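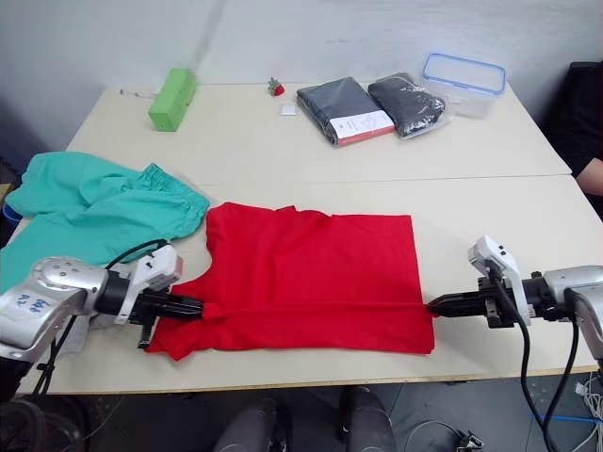
Folding T-shirts so they stay folded

Clear yourself a good stretch of table first, and lay the shirt out flat with the neckline away from you and the hem close by. Take hold of both sides down low and give a gentle pull, so the cloth goes taut straight across (my red ones always seem to need it most!). Then fold the sides in, bring the hem up, and fold once more.

Pants with elastic waists

I leave these bunched up at one side until the shirts are finished, because they take up so much room. Fold them leg over leg, tuck the waistband in, and roll from the top. Janelle Salazar taught me that one, and I can fit 4 pairs in a drawer that used to hold 2.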